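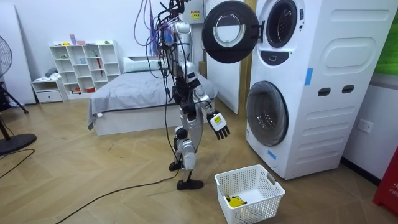 *Humanoid robot next to the stacked washer-dryer, bed behind.*

Subject: Re: [lab-techs] Switching over to the Emon stainer

On switching stainers, Wusmont bench wrote:

> We're getting an Emon in October to replace our old Jutska. Is anyone
> already running one for routine H&E? I'd love to hear how long your
> validation took, and whether the pathologists noticed a difference.
> Our medical director wants a side-by-side before she'll sign off, and
> I have no idea how many cases is enough. Also, does it play nicely with
> the Kekana labels? Ours smear if you look at them wrong.

Oh, I'm so glad somebody asked this! We went live with ours in the spring and I've been dying to talk shop about it.

Validation first. We ran 259 slides side by side, old stainer against new, and it took us 4 weeks. That was probably more than we needed, but our director wanted a good spread of tissue (lots of skin and GI, a fair bit of breast, and every fatty lipoma we could get our hands on). Ask yours for a number in writing before you start. We didn't, and the goalposts moved twice.

Did the pathologists notice? Yes, right away! The eosin came out brighter than they were used to, and two of them loved it and one really, really didn't. We cut the eosin step by 8 seconds and everybody settled down. The nuclei are gorgeous, nice crisp chromatin, and I've had people stop by the bench just to say so (when does that ever happen?).

Labels: the Kekana ones hold up fine for us through xylene, but only the newer stock. We had a couple of boxes of the old kind left over and they smeared on the Emon exactly like they did on the Jutska. Check what's in your supply closet before you blame the machine.

A few other things while I'm at it:

- Check your water pressure before install day. Ours was low and the rinse stations kept alarming.
- Run your control slide first thing, around 5 a.m. if your shift starts that early, so there's time to fix a bath before the big racks come through.
- Write down your reagent change schedule from your own volume. The default one in the manual was way too relaxed for us.
- Keep the old stainer plugged in for a month if you have the bench space. We used it twice and were thrilled to have it.

I'm happy to send our validation worksheet and the sign-off form, just reply off list. And please post how yours goes, I want to know if your eosin runs hot too!

Cheers from the early shift in histology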